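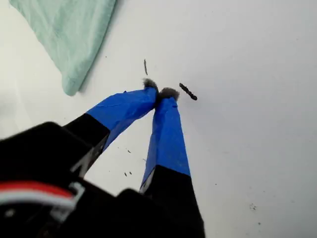

How many demonstrations does a robot need before it can clear small debris from a table? In our case 900 were enough for a usable policy, provided that they were spread over many starting layouts and that the failed attempts were kept and labelled.

3. Data collection

3.1 Task and workspace

The task is to remove small, dark, dry debris from a plain light surface. We chose it for two reasons. The items are close to the size at which a parallel gripper stops being reliable, and success is easy to judge by eye. An item counts as removed when it has left the marked area of the table and is no longer stuck to the gripper.

All recordings were made in the workshop at Pellutdale, on the same table and with the same arm. The debris was a mixture of spent tea leaf, clove stem and crushed peppercorn, dried overnight and sieved into two grades. The coarse grade holds pieces that can be pinched singly. The fine grade holds crumbs that cannot, and these have to be swept or dabbed. An operator shook a pinch of the mixture over the table before each episode and did not arrange it further. In part of the set a cloth was left on the table as well, so that the policy would meet large soft objects that it should leave alone.

3.2 Fingertips

The stock fingers of the gripper are hard and black, and in early trials they pushed thin pieces along the table without lifting them. We tried rubber caps, a strip of foam and a brush before settling on fuzzy pads fixed at the tips, with tape wrapped over the upper part of each finger (Figure 1). The pads give way when they meet the table, so a small error in height does little harm. They also hold crumbs among their fibres, which helps with the fine grade but means that they must be cleaned often.

Figure 1. The gripper over the white work surface, with blue tape on both fingers and a grey fuzzy pad at each tip. An elongated black piece of debris lies just to the right of the right-hand pad, and a thinner, fainter sliver lies near the left-hand one. Small dark specks are scattered elsewhere on the surface. A mint-green cloth is at the upper left.

The tape was wound by hand, and no two windings were the same. We first saw this as a fault and planned to print a rigid sleeve. We then kept the tape, as a policy that depends on the exact outline of its own fingers is of little use after the first repair. The windings and pads were replaced 13 times during collection, and the episode log records which set was fitted.

3.3 Teleoperation

Operators moved the arm with the Prullix hand controller, using the wrist view and a second view from the side of the table. Gripper opening was mapped to the trigger. We limited the downward speed near the table, after two pads were torn in the first week, and left sideways motion free.

Operators were given short written instructions. They were asked to start with the item nearest the gripper, to close the fingers slowly, and to lift before moving towards the tray. They were not told how to approach an item. As a result the recordings contain several styles. Some operators placed the pads on either side of a piece and closed on it. Others came in from one side and trapped the piece against the second pad. For slender pieces a few turned the wrist first so that the fingers closed across the narrow direction. We did not try to bring these styles into line, although Section 5 shows that the mixture slows early training.

An episode ended when the operator pressed the stop button or after a time limit. The operator then chose one of four labels: cleared, partly cleared, dropped, or abandoned. A second person checked the label against the video before the episode was accepted. Most disagreements concerned the fine grade, where a few crumbs could be left behind and overlooked. The rule we settled on was to ignore any speck that could not be seen in the wrist view at full height.

3.4 Size and cleaning of the set

We recorded 3903 episodes in total. Collection closed in August, when the arm was needed for other work. Episodes were rejected if either camera had dropped frames, if a hand entered the marked area, or if the controller lost its connection for longer than one second. Episodes labelled "dropped" or "abandoned" were kept. The 900 demonstrations used for the main result were drawn from the accepted episodes labelled "cleared", balanced by debris grade and by fingertip set. The failed episodes were used only to train the success classifier described in Section 4.

A further 1000 episodes were held back and not opened until the method was fixed. They include every recording made with the last fingertip set, so that the test covers a winding of tape and a pair of pads that the policy has not seen.

3.5 Annotation

Frames were annotated in Plilesel at the moment of first contact, at closure and at release. For each of these the annotator marked the target piece and the contact point of each pad. Other debris was marked only if it lay within one finger width of the target. We had intended to mark every speck on the table, but annotators disagreed on what was debris and what was a mark on the surface, and the labels were too noisy to be worth the time. Shadows beneath the fingers caused a similar problem, and annotators were told to step back a few frames when they were unsure.

The closure label deserves a comment. Soft pads have no clear moment of contact with each other, and the fibres can touch well before a piece is held. We therefore defined closure by the gripper motor current and not by what could be seen. The threshold was taken from the method of Dewulf and set once for each fingertip set, by closing the empty gripper ten times and taking the mean.

3.6 Limits of the set

The table is pale and the debris is dark, so contrast is nearly always high. A policy trained on these recordings should not be expected to work on patterned or dark surfaces without more data. The lighting was even and was not varied on purpose. All of the debris was dry, and we made no recordings with sticky or damp pieces, which would foul the pads within a few attempts.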